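June 28, 2023
Open day at Brultcombe, bench 2. Notes: Beril Yalçınkaya

Went over with Ertuğrul Oral. Host was Kevser Ateş, who runs the two-arm bench. Task on show: pencil case packing. White case, lid open, tray marked with a red line on the left and a blue line on the right. Glue stick and marker are among the items. One arm each side, orange finger pads.

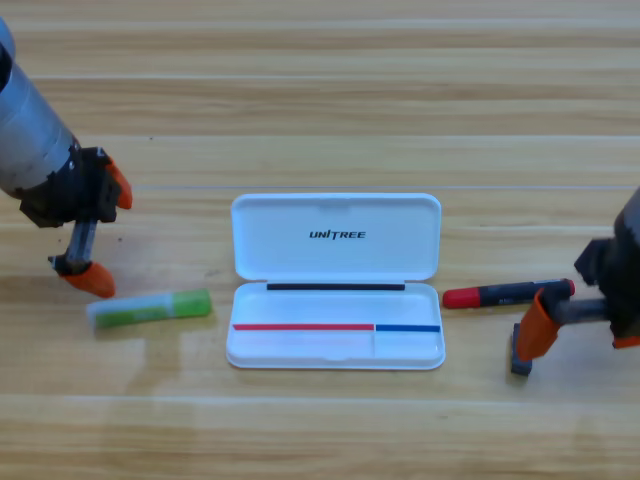
Kevser quoted 542 logged runs on this task since April. Placement tolerance is set per compartment, tighter on the narrow right one. She did not have failure rates by item. Asked for them — she will send the sheet to Jaanus.

Arms are driven from one controller. The left arm has priority over the tray and the right arm holds until released. Ertuğrul asked whether the hold is timed or event-based. Event-based, with a timeout of 19 s.

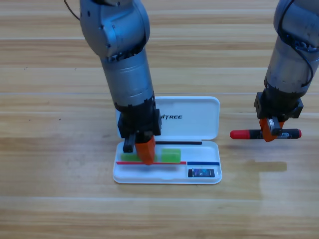
Pads are molded in house. Replaced every 43 hours of run time, regardless of wear. We go by inspection on ours and should compare.

Translucent parts give their vision the most trouble. Current fix is a lower exposure plus a second look before closing the fingers.

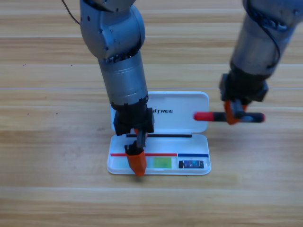
Cable routing at the wrist is external, same as our Benodon setup. Kevser wants it tied closer in.

To do:
Pad hardness figures — ask Kevser
Try the timeout value on our bench (Ertuğrul)
Log visit under job 2793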